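Threads > Robotics > Teleop diary

Stonirero
September 15, 2024

OK so a bunch of you asked what I do all day when I say "I'm teaching the robot," and my answer at parties is terrible, so let me try it in posts. Long one, get a snack.

Short version: I drive the arm myself, over and over, and everything I do gets saved. Later a model trains on the recordings and tries to do the job without me. I'm basically a very repetitive babysitter.

I started in May with hand guiding. You put the arm in its floppy mode, grab it by the wrist and drag it through the motion. Great for learning how the thing moves! Bad for your shoulder, and your own hands end up in half the recordings, blocking the part the model most needs to see.

So now I use remote control. I stand off to the side with the controllers, the arm copies my hands, and my body stays out of the way. Mostly. I still lean when I want it to go left (like people do with racing games).

The job lately is fruit and the fridge. Pick up a piece, bring it over, put it in the upper compartment, let go, back out. I've got 169 good runs saved and I'm aiming for 1,000, so please nobody do the math on how much of my life that is.

Things I did not expect to be hard, part one: letting go. When you put an apple down you sort of feel it touch and your fingers relax. I feel nothing through the controllers. Zero. So I go down slowly, watch for the fruit to stop moving, open a little, wait, open the rest.

If I open too early, it drops and rolls. If I open too late, I'm pushing fruit into the floor of the compartment and the wrist starts to complain. I threw out a whole morning of runs once over that second one, because I didn't notice the pushing until I watched them back.

Part two: the rim. The compartment has this thick gray frame along the front and you have to come in over it, high enough to clear and not so high you bonk the top. My habit now is to pause right outside the opening, level the gripper, then go in straight. Boring to watch, much nicer to learn from.

Part three: spacing. I like to put the second piece down a little farther back than the first, off to the right, so I've got room to open the fingers without knocking its neighbor.

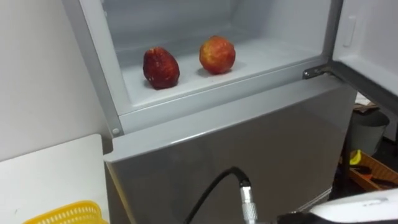 Mwajuma Masanja: do you keep the runs where you fumble and fix it? We cut all of ours at first and the policy had no clue what to do after a bad grab. It would just freeze there holding nothing.

Yes!! I keep them if the fix is clean. If I miss the grab, back off, line up and get it on the next try, that stays. If I'm flailing, that goes. I tag the two kinds separately so I can change my mind later.

Also, I try not to be too good at it? After a few weeks I'd found one perfect path and I was doing it in my sleep, and every recording looked the same. Now I shift my starting spot each time and swap which piece goes first.

Speed is the other thing. I was rushing to get the count up and you could see it in the playback, all jerky. I do 2 sets now with a real break between them and the second set is so much smoother.

Anyway my thumbs are toast. Next up is closing the door afterward, which I've tried by remote exactly twice, and I'm not ready to talk about it.

More from Stonirero
- Hand guiding vs. remote control: my shoulder has opinions
- How I name my recordings so I can find them again
- Nuvov controllers, first impressions
- Trying to teach towel folding (send help)
- Notes from the Amside robot meetup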